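Threads > Nighat Cheema > Kitchen and cups

Nighat Cheema
February, 9:40 pm

ok so I have spent my whole evening thinking about cups with lids and I need to tell someone, so it's you lot. Thread!

14 replies 30 shares

Background: my sister and I are doing the dessert table for the Wostus open evening again. Last year I put everything in one big glass bowl and by the halfway point it looked like a pond. So this year it's single cups, one each, grab and go.

First thing I learned is that a domed lid changes everything. Flat lids squash the cream. With a dome you can pile it up as high as you like and stack nothing on top (this is the price you pay, they take over the fridge).

3 replies

Second thing - get cups you can see through, at least a bit. People want to know if it's the caramel one or the chocolate one before they commit. A brown layer showing at the bottom sells itself!! I didn't write a single label.
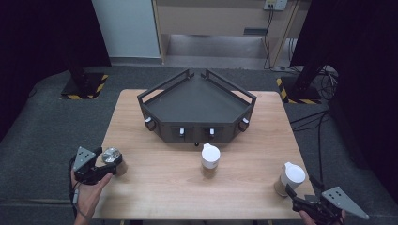 I also went back and forth on the lids themselves. White looks clean and goes with any tablecloth. The shiny silver ones look fancier but fingerprints, oh my god. I'm mixing them. Silver for the ones with nuts so the nut people and the no-nut people can stay out of each other's way.

6 replies 10 shares

Someone asked about quantities. We're making 170 for around 150 people and yes I know how that sounds. Last year there were 227 spoons in the drawer afterwards and zero dessert, so I'm not worried about the spoons.

Setting out: don't line them up like soldiers at the back of the table. I put a few near the front edge where little hands can reach and spread the rest out with gaps. A plain wood top is lovely for this, I'm skipping the cloth completely. My sister disagrees. We're not discussing it until tomorrow.

5 replies

Oh and press the lids down all the way round! Go round the rim with your thumb. I had one tip over in the car on the way to Royer Street and I'm still finding caramel in the seat belt thing.

Caramel recipe is coming when I've typed it up, it's on the back of an envelope and half of it just says "more butter"

22 replies Share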